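What an open day at a robot workshop taught me about my own bench 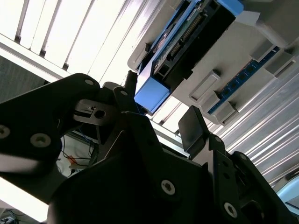 I keep a small workshop at the back of the house, where I mend lamps, radios, kitchen scales and whatever else the family breaks. In June I spent a morning at the Cluvik open day in Trarwood, mainly to see how people who look after machines all day arrange their tools and cables. The demonstrations were of robot arms picking things up and putting them down, and most visitors watched those. I spent more time looking at how everything was fixed together. On the gripper the big silver screw heads sit out in the open on the black links, where a screwdriver can reach them, and the blue electronics module is held in a light grey housing with its long row of gold pins showing. A lot of household repairs would be easier if the things we own were made like that.

The notes below are the ones I have since put to use at home. None of them needs special equipment.

Screws and small parts

Before taking anything apart, lay a clean tea towel on the bench. Screws that drop on it stay where they fall. On bare wood or metal they bounce, and the small ones go under the fridge.

Put the screws down in the pattern they came out in. If the cover has one at each corner, set them out as corners. Long and short screws often look alike, and a long one in the wrong hole can crack a plastic boss or come through the other side. For anything with more than one layer, use an egg box and fill the cups in order, starting at the left. When you put it back together, work from the right.

At the open day the fitter who was changing a finger on one of the grippers started every screw by hand before he picked up a tool. I used to tighten the first one straight away and then find that the last would not line up. Now I start them all, turn each until it just touches, and then tighten them in opposite pairs.

For plastic, turn the screw backwards first until you feel a small click as the threads drop into place, then turn it forwards. This stops you cutting a second thread over the first. If it goes stiff after half a turn, take it out and try again.

Use the driver that fits. It should fill the slot and stand up by itself when the screw is on a flat surface. A driver one size too small is how most screw heads get ruined. If a head is already worn, lay a wide rubber band over it and press the driver through the rubber.

Cables

The robot arms had plenty of wires, and the people running them were frank about it. Most of their stoppages, they said, came from a cable that had been pulled, trapped or bent once too often. The same is true of irons, vacuum cleaners and table lamps.

Leave slack where something moves. A lamp on a swinging arm needs enough flex to reach its furthest position with a little left over. Move the arm through its full travel before you fix the flex down.

Fix the flex near the plug and near the appliance, and leave the middle free. If it is clipped all the way along, the whole strain falls on one short piece.

Do not wrap a flex tightly round a hot iron or a hairdryer. Let it cool, then make loose coils as wide as your hand and hold them with a strip of hook-and-loop tape. Wire ties from bread bags will do, but not the bare sort with the paper worn off.

Label both ends. I use masking tape folded over into a flag and write on it in pencil. Behind our television there were three black leads that nobody dared unplug. It took ten minutes to sort them out and they have been no trouble since.

Unplug before you open anything. Switching off at the wall is not enough if someone else in the house might switch it on again. I put the plug on the bench in front of me, where I can see it. Leave microwave ovens and old picture-tube televisions alone, as they can hold a dangerous charge after they are unplugged.

Circuit boards and pins

One of the demonstration tables was given over to a small board called the Niven, which visitors could plug in and unplug for themselves. The advice given there applies to the boards in scales, timers and heating controls.

Touch a bare metal radiator or tap before you handle a board, and hold the board by its edges. Take off a woollen jumper if you are wearing one.

Pull a connector by its body and never by its wires. If it is stiff, rock it gently along its length. Rocking it across the row bends the pins. A bent pin can usually be straightened once with fine tweezers, done slowly. The second time it tends to snap.

Take a photograph before you unplug anything, with the colours of the wires showing. Take another from the side. I have needed the second one more often than the first.

Dust can be moved with a soft dry paintbrush kept for the purpose. Write ELECTRICAL on the handle or it will end up in the gloss paint. Do not use the household vacuum cleaner nozzle directly on a board, as it can build up static.

Battery contacts that have gone green or white can be cleaned with a cotton bud and a drop of white vinegar, followed by a second bud barely damp with water, then left open until dry. Wear rubber gloves and have the batteries out first.

Light and where to stand

I had one bulb in the middle of the ceiling and always worked in my own shadow. Two lights are better than one bright one. Put them to the left and right, a little in front of you, and the shadows mostly cancel out.

Black parts are the hardest to work on. Lay a sheet of white paper underneath, or lean it behind the part, and the edges show up. A small torch laid flat on the bench, shining across the work, will show a raised screw or a hairline crack that an overhead light misses.

Look at things from underneath. If I had only ever looked down on the grippers I would have missed half the fixings. Kitchen chairs, drawers and toasters are the same. Before deciding that something cannot be opened, turn it over and check beneath the rubber feet and the paper label.

Gripping things

A robot called Nimano spent the morning lifting eggs into a dish, and the operator explained that the flat pads on its fingers did most of the work. A flat face spreads the pressure. A hard edge marks or breaks whatever it holds.

For a vice, cut 2 pieces of thick leather from an old belt or bag and glue each to a strip of tin bent over the jaw. They lift off when not wanted. For pliers, a layer of electrical tape on each jaw will protect chrome taps and plated nuts. Replace it when it starts to slide.

For a jar lid, a rubber glove gives a better grip than a tea towel. Hold the lid flat under your palm, pressing all round, and turn the jar with the other hand. Squeezing the sides of the lid only pushes it out of shape and makes it bind.

For a small round object that must be drilled or painted, press it into a lump of children's modelling clay on a board. It holds odd shapes well and wipes off.

Keeping a check sheet

Every machine at Cluvik had a card with it. After each 300 hours of running, someone goes over the screws, the cables and the pads and signs the card. I have not gone as far as hours, but there is now a card inside the cupboard door with these on it:

Washing machine: clean filter, check hose for bulges, feel that the feet are firm.
Vacuum cleaner: empty, wash filter, cut hair from the brush with a seam ripper.
Cooker hood: wash grease filter in hot water and soda crystals, dry fully.
Pan handles: tighten.
Stepladder: check rivets and feet.
Garden shears: clean, one drop of oil on the pivot, wipe.
Sewing machine: brush out lint, oil where the book says.

Each gets a date in pencil when it is done. Pan handles come round most often in our house, and one of them had lost its washer without anyone noticing. A spring washer under the screw has kept it tight.

If you go to an open day yourself

Wear flat shoes and tie back long hair. Stay behind the tape even when the arm is still. Take a notebook, and ask the people at the benches how they store things. I came home with a drawing of a screwdriver rack made from a length of drilled wood, 4 rows deep with the smallest at the front, and had it made by the evening. The large drivers at the back need holes a little wider than you would think, or they stick in damp weather.

Page last altered August 17, 2024, when the note on battery contacts was added.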